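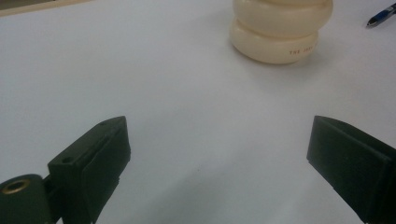
Section 3. Recording a demonstration with the hand-held gripper

3.1 Purpose

The operator performs each task by hand while the camera on the gripper records it. The recordings are then used as examples for the Sarnis learning system. The quality of the result depends on steady, repeatable work by the operator, and the steps in this section should be followed in the order given.

3.2 Before the first recording

1. Place the objects listed on the task card on the tabletop. Other small items, such as pens, may stay on the table where the card allows them.
2. Check that both gripper fingers are firmly attached and that the inner faces are clean.
3. Squeeze and release the handle 3 times. The fingers should open fully after each squeeze.
4. Enter the task number and your operator code in the Stundulent recorder.

Note: Task cards issued before September 2025 use the old numbering and should be returned to the Kimevcombe office.

3.3 Recording

1. Hold the gripper with the fingers open and the object ahead of them. Both fingertips must be in the camera view.
2. Press the start button and keep still until the recorder sounds a single tone.
3. Move towards the object at an even pace. Line up the gap between the fingers with the object before you reach it.
4. Close the fingers gently, lift the object and carry out the action on the task card.
5. Set the object down, open the fingers and draw back.
6. Press the stop button.

Caution: Do not steady the object with your free hand. A recording in which a hand touches the object must be marked as rejected.

Caution: Keep fingers and loose sleeves away from the joints at the base of the gripper.

3.4 Changing the layout

After every nine accepted recordings, move the object to a new place and turn it slightly. Rounded containers should be presented from several sides, so that any printing on them does not always face the camera. Small marks on the tabletop need not be removed – a spotless surface is not required.

3.5 Targets and storage

A complete set for one task contains 1000 accepted recordings. Training may begin on a partial set once 665 have been accepted, with the approval of the site supervisor. Rejected recordings are kept in a separate folder and must not be deleted by the operator.

At the end of each session, place the gripper on its stand, connect the recorder to the Taheri storage unit and wait for the green light. If the light stays amber, see Section 9.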